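Ticket 3753 – Plulari path lights, going dark before midnight
Status: Closed
Product: Skestard all-in-one solar path light, 14 units
Site: Ait Brahim guesthouse, lower path and parking area
Opened: 8 August 2019

Customer report

We have 14 Skestard lights along the path from the parking area to the guesthouse. They were put up in December by our own maintenance crew, using the sheet that came in the boxes. All of them worked well through the winter and spring. Now six of them switch off well before midnight, and two of those come back on for a few minutes at a time and then go off again. The other eight stay on until morning as they should.

All the lights are set to the same program (full brightness for the first hours, then dim with motion sensing). We have already wiped the panels with a damp cloth and pressed the reset button on each of the six. The reset made no difference. The remote still works on all of them.

Please tell us whether the batteries are finished. We expected more than one season from them.
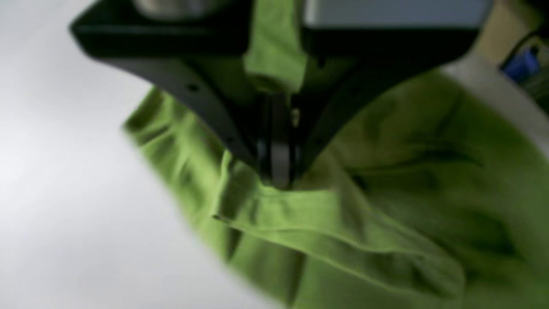
The six lights with the problem are not next to each other. Four are on the lower path, one is by the gate and one is at the far end of the parking area. I can send the serial numbers if needed. Our crew has a ladder and a multimeter, but they are not electricians.

First response from support

Thank you for the details. One season is too short for these batteries, so please do not order new ones yet. The battery is a lithium iron phosphate pack rated for 3000 cycles under normal use, and your lights have gone through far fewer than that.

When some lights in a group fail early and others on the same program do not, we look at charging first. Please do the checks below on one bad light and one good light, and write down the numbers for both.

1. Shade check. Look at the panel at midmorning, at noon and in the middle of the afternoon. Note any shadow on it, even a thin one from a branch or a cable. The cells are wired in series, and a shadow across one row can cut the charge by much more than the area it covers.

2. Panel direction. Check that the panel faces south. If the bracket has turned on the pole, loosen the two side screws, turn the head back and tighten them again.

3. Battery voltage at sunset. Open the rear cover, leave the battery connected and measure across the red and black leads. A full pack reads between 13.4 and 13.8 volts a short time after the sun is off the panel.

4. Panel voltage at noon. Unplug the panel connector and measure on the panel side. Expect 18 volts or more in full sun.

5. Connector. While the rear cover is open, look inside the waterproof plug for green or white deposits. Check that the rubber ring is in place and that the nut is tight by hand.

Do not connect the panel to the controller with the battery unplugged. Connect the battery first and the panel second, every time. 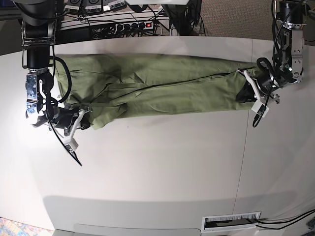 Deepika Kurup wrote back that the good light measured 13.5 volts at sunset and the bad one 12.7. Panel voltage at noon was 19.6 on the good light and 19.4 on the bad one. There was no shade on either, and both faced the right way. The connector on the good light was clean. On the bad light the rubber ring was missing and there was a green crust on one pin. She asked whether it was safe to clean the pin or if the whole lead had to be changed.

Second response from support

Those readings help. The panel is fine, because it shows a normal voltage with nothing connected. Once current has to pass through the dirty pin, part of the charge is lost there and the battery never gets full. It then reaches its cutoff early in the night. The on and off behavior on two of the lights fits this as well. The controller shuts the lamp off, the battery voltage recovers a little, and the lamp tries again.

Light deposits can be cleaned. If the pin is pitted or loose in the plug, change the lead.

We asked for the serial numbers of all six. They belong to the same carton lot, packed with Erora connectors, where the ring came in a separate small bag. The rings may have been left in the bag during installation. The sheet in your boxes does not mention the bag, and we have passed that on to the people who write it.

Six ring sets and two spare leads were sent under this ticket at no charge.

Repair steps sent to customer

1. Switch the light off with the remote and cover the panel with cardboard.

2. Open the rear cover. Unplug the panel, then the battery.

3. Brush both halves of the panel connector with a dry, stiff brush. Use contact cleaner if the crust does not come off. Let it dry fully.

4. Fit the new ring into the groove. It must lie flat all the way around.
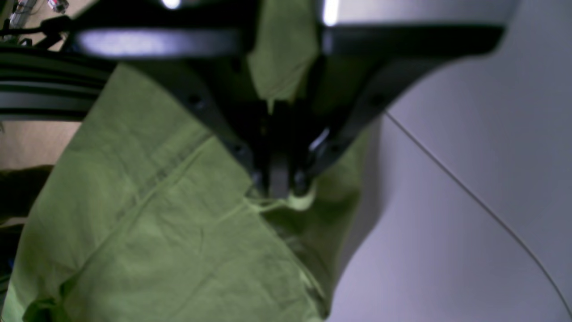 5. Plug in the battery, then the panel. Tighten the nut by hand, and give it a small extra turn if it still moves.

6. Tuck the joint back behind the seat so the cover does not pinch it. Close the cover.

7. Remove the cardboard. Leave the light switched off for two sunny days so the battery can fill up, then set the program again.

Customer update

All six are done. Five cleaned up well and one needed a new lead – the pin came out with the brush. After the two days off, all six read between 13.4 and 13.6 volts at sunset. They have stayed on until morning for a week. We opened the other eight too, and the rings were in place.

One question is left. The light by the gate is dimmer than the rest after the first hours, even when someone walks past.

Support

The motion sensor on that one is probably set to low range. Hold the sensor button on the remote for three seconds, until the lamp blinks twice. If it blinks only once, repeat.

Customer

It blinked twice and it is fine now. You can close this.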